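Clelby Handheld Gripper Kit

The Clelby is a handheld gripper kit for recording manipulation demonstrations, sold by the robotics supplier Isterus.

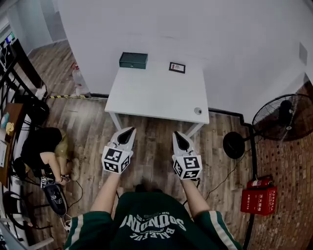
It consists of two hand-operated grippers, a head-worn camera, a charging base and a software package named Simeo. The operator performs a task directly with the grippers, and the recorded motion is later converted into training data for robot arms fitted with the same finger design. No robot is needed during recording.

Design

Each gripper has a white, angular housing that narrows to a point at the front, with a dark teardrop-shaped recess in its center. A white cube carrying black-and-white square markers is mounted on the back. The patterns on the faces of a cube differ, so the software can work out the orientation of the gripper from any face in view of the head camera.

The fingers are driven by a trigger under the grip. A spring returns them to the open position, and a sensor in the hinge logs the opening width. There is no motor. A single gripper weighs 533 grams with its cube and battery fitted. The left and right units are mechanically identical and are paired to a hand in software. The cubes are not interchangeable between units once calibrated.

History

Development was led by Harvey Chisholm, who had earlier designed inspection tools for Isterus. The first version, sold under the name Boiko, used one flat marker plate per gripper. Tracking was lost whenever the operator turned the wrist far enough to hide the plate, and the plate was replaced by a cube in the second version. The product was renamed at the same time. Deliveries of the Clelby began in June, and the current software release is dated 8 Feb 2024.

Operation

A session begins with a calibration step in which both grippers are held in front of the head camera and rotated slowly. The operator then stands facing the work surface and carries out the task at normal speed. Small household objects on a table are the usual starting point, though the maker also lists drawer opening and cloth folding among supported tasks. Two-handed tasks are recorded as a single file with a shared clock.

Simeo rejects any segment in which a cube is hidden for too long, and marks the gap on a timeline. Rejected segments may be repeated without restarting the session. Export is available in two formats, one of which omits the video and keeps only the motion and finger data.

Purchase and service

The two-handed kit is listed at 2781 dollars. A single-gripper kit without the charging base costs 705 dollars less. Replacement cubes are supplied in pairs and require a new calibration file, which the buyer downloads by serial number. Recalibration by the maker is offered as a paid service.

Reception

A bench review by Riet Groen gave the kit good marks for tracking and fair marks for comfort. Battery life in the review was almost 117 minutes of continuous recording. Groen found the trigger stiff in long sessions and noted that the cubes can strike each other when both hands work close together. Glare on the marker faces under direct overhead lighting was listed as the main cause of rejected segments. The review also criticized the printed manual, in which the pairing procedure is given only for the earlier Boiko model.

See also

Motion capture
Fiducial marker
Learning from demonstration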